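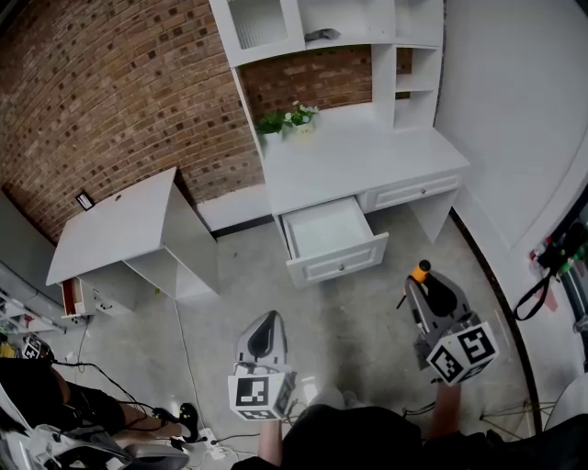 Chapter 4
Gathering Examples by Hand

By the end of Chapter 3 you had a small program that could copy a motion if you fed it enough good examples. We were a little sneaky there. The examples came ready-made in a folder, and you never had to ask who made them. Now you get to make your own, and for many readers this turns out to be the most enjoyable part of the whole course!

Think about opening a desk drawer. You reach for the knob, pinch it, pull, and stop when the drawer is open far enough. You have done it so many times that you couldn't say how hard you pulled or where you looked first. A learning system needs all of that spelled out, and it gets it by studying many recordings of the same job done by people. Each recording is called a demonstration, or demo for short. One demo runs from the moment the hands start moving to the moment the job is finished.

In this chapter you will learn to
- plan a task so that two people would perform it the same way
- set up a room for recording
- record demos with a pair of hand-held grippers
- decide which demos to keep
- write notes that a stranger could use

4.1 Why hold the gripper yourself?

There are several ways to show a robot what to do. You can steer it from a distance with a second set of controls, or push its arm along by hand. Both are fine methods, and we come back to them in Chapter 7. Both also tie up a robot for the whole session. A hand-held gripper sets you free from that. You carry the robot's "fingers" in your own hands, a camera rides along on each one, and you simply do the task. The room can be an office, a kitchen or a workshop, and you can pack up and move on after lunch.

Of course, a video alone doesn't say exactly where the gripper was. That is the job of the marker cubes, the white blocks with bold black squares printed on their sides. Software that knows the pattern can work out how a cube is placed and turned from the way its squares look to a camera. You will print and check your own in Exercise 4.2. Keep them clean, and don't cover them with your sleeve.

4.2 The desk project

Our running case is the Flotora set, a collection of desk and drawer tasks recorded for the Hirano course in a room with brick walls and white furniture. The plan called for 2,000 demos. The first October session produced 237, and 51 of those were thrown out after review. Does that sound like a lot? It's a pretty normal first day. People forget to begin from the start position, they chat and drift, or a marker gets blocked at just the wrong moment.

The second session went much better, mainly thanks to a one-page task sheet. It gave the start position, the finish and the one thing to avoid, in plain words. Try writing such a sheet for a drawer and you'll be surprised how many choices are hiding in "open it." Left hand or right? All the way, or halfway? Does the other hand rest or hover?

A camera mounted on the gripper sees the world very differently from your own eyes. The view is wide and strongly rounded, and the gripper itself takes up much of the lower part. Straight things such as ceiling ribs and shelves come out bent. Faces can wander in, so the Flotora team blurs them into blocks before anyone else opens the files.
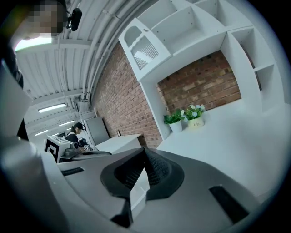 4.3 Before you record

Work through these steps in order. The first time, allow yourself a good half hour.

1. Read the task sheet aloud with your partner and act it out once with empty hands.
2. Put the furniture and objects in their start positions. Mark the spots with tape if you can.
3. Turn on the lights you plan to use and leave them alone until you finish.
4. Check that each gripper opens and closes smoothly.
5. Start the Stevach recorder and hold both grippers still until it beeps.
6. Record 10 practice demos, watch every one of them together, and delete the lot.

Step 6 feels wasteful, and students love to skip it. Please don't! Those practice runs are where you discover that you rush the last part, or that your partner opens the drawer twice as far as you do. Talk it over, fix the sheet, and then begin for real. In Section 4.4 we load your first kept demos into the Bultumo viewer and see what the learning system will see.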